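Notebook - Orkside bench, January, started 08:40

Carried over from last entry: adhesive peel on the coated board, batches from Tutgate. Valentin wants a yes or no on the new starch paste before the next order goes in. I don't think we can give him one yet, but the numbers are better than they were.

Paste prep. Wheat starch, cold slurry first, then brought up slowly on the hot plate with the overhead stirrer at low speed. Gelled at the usual point, no lumps. Passed it twice through the fine sieve anyway. Solids by oven came out a little under target, so I held the pot at temperature another ten minutes and rechecked. Good the second time. Viscosity on the cup was slow but inside the band Nadège set last fall.

Note for whoever does this next: the lid on the big pot does not seal. Skin forms within minutes if it is left standing. Float a disc of film on the surface.

Strips. Cut from sheet 381, long side along the grain, using the guillotine and not the rotary trimmer (the trimmer still crushes the edge on anything over two plies). Conditioned overnight in the cabinet. Cabinet humidity was steady on the logger except for one dip at the start, when I had the door open too long loading trays.

Coating by drawdown bar, then pressed between felts under the plate. Press time kept the same for all sets so that the only change is the paste. Idrisa asked about doing a second series with shorter press time. Fair point, but it doubles the cutting and we are short of sheet. Parked.

Peel results, first set. The old paste fails at the glue line, cleanly, the way it always has. The new paste tears fiber on most strips, which is the failure we want. Where it does not tear fiber, the bare patch is always at the same end, the end where the bar finishes its stroke. I read that as thin coating at the run-out and do not blame the paste. Check by reversing the stroke direction on the next set and see if the patch moves.

Mean peel force is up over the old paste. Spread is up as well, and that bothers me more. Two strips in the set pulled very low. I have left them in. Monique looked at the trace and thinks the clamp slipped on one of them, going by the sawtooth in the first few millimeters. Possible. The clamp face is worn smooth on the left side and I have been putting a piece of fine abrasive paper in there to help. Proper fix is new faces. Ordered.

11:20. Reversed stroke set done and under the plate.

Fold endurance. Instrument ran to 3000 double folds on the uncoated control and was stopped there. Coated strips, old paste, broke well before that. Coated strips, new paste, first one broke at 222, which is bad enough that I checked the tension weight. Weight was right. Strip had a nick at the edge, visible under the loupe. Discarded and noted on the sheet. The next strips ran longer, but I did not have time to finish the group before lunch. No conclusion on fold yet and please do not quote that first number to Valentin.

Question from Davina by message: does the paste reverse with plain water after aging? Have not tested. The aging oven is booked for the Isar samples until the end of the month. Could put a few strips in with those if Nadège agrees, same temperature, bottom shelf. Asked her.

14:05. Pulled the reversed set. The bare patch moved to the other end on every strip that had one. So it is the drawdown, as suspected. Plan is to coat the strips long and trim the run-out off before pressing. Costs sheet. Alternatively try the Tokgöz bar, which has a longer lead-out, if it has been cleaned. Last time there was dried coating in the wire.

To do:
Fit new clamp faces when they come, then rerun the old paste set as a check.
Finish fold group, new paste.
Coat long and trim, one full set.
Ask Tutgate for more of sheet 381, or whatever they have from the same making.
Relabel the retained paste jars. The marker is coming off in the fridge. 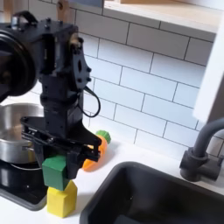 Retained jars from before the holidays should be thrown out at the same time. Anything without a readable label goes, even if it smells fine. Keep one jar of the new paste with the preservative and one without, both on the top shelf, and write the date on the glass as well as the lid. I will check the pair for mold at the end of each week and log it at the back of this book.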